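4.2 What changed on the returns bench

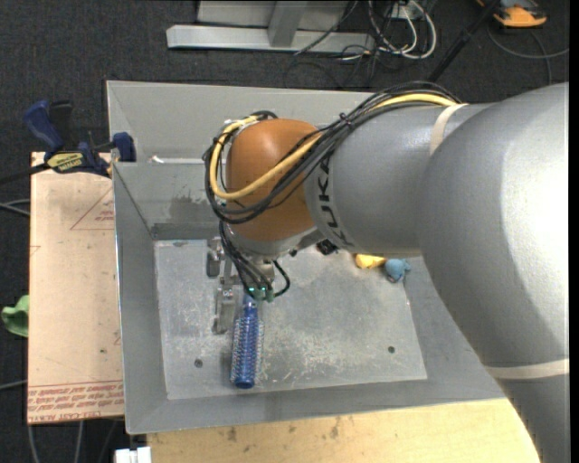 I spent most of February at the Mokonura returns depot, sitting beside the people who used to empty every bin by hand. There were 40 of them on the roster when I arrived, and the arm had already been given the small household stuff — brushes, toys, odd bits of plastic.

Figure 3. Bin picking with the KUKA arm; the gripper is at the handle end of a blue hairbrush.

In my logs the arm made 3,613 picks, and 2,690 of those needed no help from anyone. The rest is where it gets interesting (to me, anyway). Wilma Rennie had sorted by feel for years and now she mostly watched, stepping in when a pick stalled. She told me her shoulders were better and her afternoons were longer. Jayson Quiambao liked the change a lot more — he'd taught himself to tweak the grasp settings and colleagues came to him before they called the help line.

Neither of them got a new job title or any more pay for this. I asked the shift lead, Hiếu Tạ, and he said the paperwork still called everyone a sorter. I come back to pay grades in Section 5.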